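This site uses cookies to remember your settings. By continuing to browse you agree to their use.

Ogola Neighborhood Laundry Co-op
Minutes of the members' meeting, February 17, 2022

The meeting opened with 20 members present, which meets the quorum. The minutes of the October meeting were approved with one change: the price of a drying token was entered wrong and has been corrected.

1. Money
The balance stands at $455 after the water bill. The repair fund is kept separately and was not touched. Members agreed to leave dues as they are until the fall.

2. Machines
Washer 3 is still out of service. Deloseck quoted $400 for a new pump and door seal, labor included. A second quote from Pokier had not come in. Agreed to accept the Deloseck quote if Pokier does not reply by the end of the month. One member asked for a sign on the machine – people keep putting coins in it.

3. Folding tables
There were complaints about clothes left on the tables overnight. Agreed that anything left at closing goes on the shelf by the door and is kept for two weeks. White items will be kept apart from colors. A proposal to charge for storage was voted down.
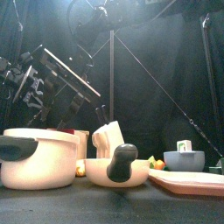 4. Detergent
The bulk order of Ever powder is nearly used up. Several members would like an unscented kind. The secretary will get prices for both and post them on the board. No order until then.

5. Hours
A request to open an hour earlier was discussed. The upstairs tenants have asked for no spin cycles in the early morning, so the hours stay the same for now.

6. Other business
The back door sticks and needs planing. The lost sock box is full and will be emptied before the next meeting.

Next meeting: to be posted on the board.

Filed under: Minutes, Members
Last updated: one week after meeting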